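**보도자료**
2018년 3월 9일

# 클랄티아, 선물 포장 라인에 로봇 팔 정식 투입… 포장팀은 그대로, 허리 통증은 감소 기대

목제 완구와 생활 소품을 만드는 클랄티아(Claltia)는 본사 포장실에 로봇 팔을 정식 투입한다고 밝혔다. 로봇은 완구 블록을 바구니에 담는 작업을 맡는다. 도입 사업의 이름은 '릴러러스(Rillerus)'다. 사내 공모로 뽑힌 이름이며, 발음하기 어렵다는 의견은 마감 이후에 접수되었다.

포장팀 직원 19명은 전원 자리를 지킨다. 지금까지 이들은 선물 세트가 몰리는 철이면 하루 594개의 바구니를 손으로 채웠다. 블록을 집어 바구니에 넣는 일 자체는 어렵지 않다. 같은 동작을 오후 네 시까지 웃으면서 하는 것이 어려웠을 뿐이라고 포장팀은 설명한다.

앞으로 직원들은 블록의 칠 상태를 살피고, 바구니의 엮음새를 검사하고, 리본을 묶고, 카드에 주문자의 문구를 적는다. 리본은 로봇에게도 시켜 보았다. 결과물은 현재 포장실 게시판에 걸려 있으며 판매 계획은 없다.

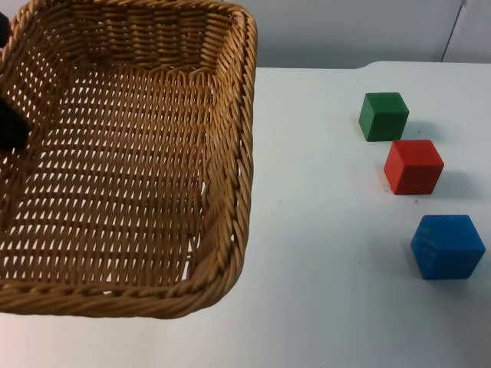 *▲ 작업대 위의 빈 바구니와 초록·빨강·파랑 나무 블록. 왼쪽은 로봇 그리퍼의 일부. (사진 제공: 클랄티아)*

포장실을 맡고 있는 가타야마 미유키 팀장은 "처음 두 주는 제가 로봇을 도와주는 건지 로봇이 저를 도와주는 건지 분간이 안 됐다"며 "지금은 후자 쪽으로 기울고 있다. 적어도 월요일 아침에 로봇의 기분을 살필 필요는 없다"고 말했다.

설비는 자동화 전문업체 서크우드(Cirkwood)가 공급했다. 서크우드의 애슐리 펜로즈 현장 책임자는 "바구니는 하나하나 모양이 조금씩 다르다. 공예품으로서는 장점이고, 우리에게는 야근이었다"고 말했다.

근무 방식도 바뀐다. 직원들은 약 60분마다 검사와 리본 작업을 교대하며, 희망자는 로봇 운용 교육을 근무 시간 안에 받는다. 교육을 마친 직원에게는 운용 수당이 지급된다. 작업 속도를 로봇에 맞추라는 요구는 하지 않기로 노사가 문서로 합의했다. 반대로 로봇은 직원이 자리를 비우면 멈춰서 기다린다. 이 점에 대한 포장팀의 평가는 대체로 호의적이다.

다나베 다쓰야 생산본부장은 "경영진 발표 자료에는 '혁신'이라는 단어가 여러 번 나왔는데, 현장에서 가장 반응이 좋았던 항목은 높이 조절 의자였다"고 전했다. 의자는 이번 사업 예산에 포함되어 있다.

클랄티아는 5월에 세키구치(Sekiguchi) 물류동 포장실에도 같은 설비를 설치할 예정이다. 이름을 새로 공모할지는 정해지지 않았다.

**문의:** 클랄티아 홍보실 요코야마 사치코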